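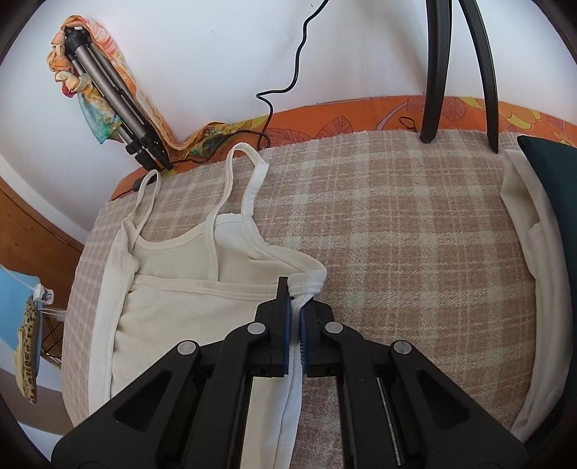
Folding Camisoles and Other Slippery Small Things: Your Questions

I get more mail on this than on fitted sheets, which surprised me. Most of it starts with something the writer saw in a video. I have tried a lot of those methods on my own bed with my own laundry, and I don't believe half of what is claimed for them. These are the questions that keep coming back.

Do camisoles need folding at all?

No. If you have a drawer to spare and you don't mind digging, throw them in. Thin knits come out creased, but most of the creases go away once the thing is on a warm body under a shirt. I fold mine because I got tired of pulling out one strap and getting three tops with it. If that doesn't happen to you, skip the rest of this page and go outside.

What do I do with the straps?

Fold them down first, before anything else. Lay the camisole flat, front side down, and bring both straps onto the back so they sit inside the outline of the body. Then fold the sides in over them. People who leave the straps for last end up with a neat square and two loose loops on top, and the loops catch on the next thing in the drawer. I've seen it suggested that you tie the straps in a bow. Please don't. You will be picking at that knot at six in the morning.

My camisole has an elastic hem and won't lie flat. What am I doing wrong?

Probably nothing. A gathered hem wants to pull in, and no amount of smoothing will talk it out of it. Hold the hem at each side, give it one gentle stretch, set it down, and fold before it creeps back. Or leave it puckered and fold anyway. I used to fuss with this and the stack looked exactly the same in the drawer.

If the elastic has gone wavy and stays wavy, that's wear, and folding has nothing to do with it.

Which way do you fold, sides first or bottom first?

Sides first. Straps down, left third in, right third in, then hem up to the middle, then once more toward the neckline. You get a small packet with the neckline tucked out of the way. Ansel Pennington, who wrote in from Tanddale, goes hem first and says it saves a step. I tried it for a week. It does save a step, and the packets fell open in the drawer.

Is rolling better?

For a suitcase, maybe. For a drawer I'm not convinced. A cotton knit rolls up nicely and stays put. Anything silky unrolls itself overnight. The claim that rolling prevents wrinkles gets repeated everywhere, and I have never seen much in it. A tight roll makes wrinkles too, just in a different direction.

Can I fold on the bed, or do I need a table?

The bed is fine. A blanket with a bit of texture is better than a smooth comforter, as thin fabric grips it and doesn't slide away while you're working. A plaid or checked one gives you lines to square things up against, if you care about that. White on pale pink and beige can be a little hard on the eyes by evening, so turn a lamp on.

A table is easier on your back. If you're doing more than a small basket, use the table.

Do I need a folding board?

I bought the Jamora board. It is made for T-shirts, and it folds T-shirts. A camisole is too narrow for it and the flaps close on mostly nothing. I can't say what the smaller model does. A piece of cardboard cut from a cereal box did the same job for me, and then I stopped using that as well.

What about drawer dividers?

These I like, with complaints. The Gilchrist set fits a shallow drawer and keeps the packets standing up. The ad says it holds 40 tops. Mine holds a good deal less than that unless you cram, and if you cram you're back to pulling out three at once. Shoe box lids cut in half work too, though they don't last.

How do I keep white ones white?

Not really a folding question, but it comes in every week. Wash them with whites only, go easy on the bleach (it's rough on elastic and can turn some fabrics yellow), and rinse well. Off-white and cream ones were never white, so don't try to make them match. I ruined a perfectly good cream one that way last August.

Should I iron them first?

Why?

Can I hang them instead?

You can, on hangers with notches. Thin straps slip off plain hangers and you find the top on the closet floor. Hanging can also stretch straps over time, though I think people worry about that more than they should.

How long should a load take?

I read a post from a home organizing group in Buvthorpe that promised a full basket in 4 minutes. Mine took 11, and that was without the socks. If someone is selling you a speed, ask what was in the basket.

459 shares | 40 comments

Related
Fitted Sheets: I Gave Up and I'm Fine
Do Lavender Sachets Do Anything?
Sock Sorting for People Who Hate It
Blankets That Shed and Blankets That Don't

Contact | Copyright 2020 | Back to top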